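Rahel Widmer has been folding other people's shirts for seven years, first at the laundry in Gornport and now at Rimwood, and she still talks about it with great fondness. "My mother ironed everything, even tea towels," she says, pouring us both more tea, "and I couldn't bear it - so I learned to fold properly instead!"

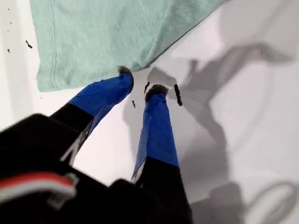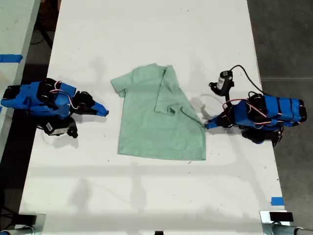

The mint green cloth at its hem, and a T-shirt with one side folded in.

A soft T-shirt, she tells me, wants smoothing first. "Then one side in, sleeve and all, and don't fuss over the neck."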